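Re: [clerano-kitchens] Stone benchtops, are they worth the fuss?

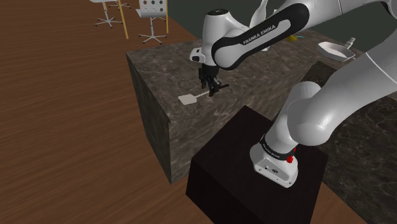 From: the grey marble one in the end unit, Prosser
To: clerano-kitchens list
Sent: 7.40 pm

Hi all,

I've been meaning to answer this since it landed, and then dinner happened, and then the dishes happened, so apologies if everyone's moved on to splashbacks. Quoting the bit I'm answering:

> We're doing the kitchen over in February and my other half has
> fallen in love with marble for the island. I'm nervous. We cook
> a lot of curries and the kids treat every flat surface like a
> craft table. Is it going to look wrecked in a year? The bloke at
> Bornari says sealing fixes everything but he's also the one
> selling the sealer. Laminate would save us a heap and I could
> put the money into a decent oven.

Right! Our marble has been in for four years and I'd have it again tomorrow, but I went in knowing it would mark and I think that's the whole trick. If you want a bench that looks like the showroom forever, please don't do it, you'll be miserable and you'll be chasing your kids around with a cloth.

The thing the Bornari bloke is skating over is that staining and etching are two separate problems. Sealer helps with stains (turmeric, red wine, beetroot, that sort of thing) by giving you time to wipe up. It does bugger all for etching, where lemon juice or vinegar eats the polish and leaves a dull patch. I've got a perfect ring beside the sink from half a lime. You only see it in the late afternoon when the sun comes in low, but I know it's there.

If you go ahead, ask for a honed finish. Ours is polished and that's my one regret. Honed is already a bit matte so the etches don't jump out at you, although my sister-in-law has it and reckons it grabs oil worse. Get a couple of offcuts from the yard, leave a teabag on one overnight and squeeze a lemon on the other. Best free test going.

On money, our slab came in $800 over what we'd been quoted, all of it in the edge profile and the cutout for the cooktop, so get those written down as separate lines. Delivery was another $374 (we're up a steep drive, yours might be less). Sealing we do ourselves once a year, usually with the radio on and all the windows open. I use the Drondotora one from the hardware shop, it's under $100 for a bottle and we're only halfway through our second. Wipe it on, wait, buff it off, don't let it dry on the stone or you'll get a haze that takes ages to shift. Ask me how I know.

For curries, I keep a big timber board next to the stove and everything messy lives on that, spoons and lids and the jar of paste. Trivets for hot pots too. People say marble doesn't mind heat, and mostly it doesn't, but I heard ours make a tiny tick once under a cast iron pan and I've never risked it since.

The other way to go is half and half. Friends over the back did stone on the island only and laminate along the wall where the real cooking gets done, and they put the $1,000 or so they'd have spent on the rest towards drawers. I was a bit snooty about it at the time but it looks lovely and they don't fuss over it at all.

Oh, and rolling pastry on it is a joy. Cold as anything, even in summer. That won't help you decide but I had to put it in.

Happy for you to come and poke at ours if you're down Prosser way, lime ring and all. Just message me off list first.

Cheers

Last updated: February

Recent on this list
Undermount sinks and wobbly clips
Rangehood ducting through a tin roof
Re: Re: Soft-close hinges gone hard
Anyone got spare subway tiles, old cream colour?
Pantry moths, again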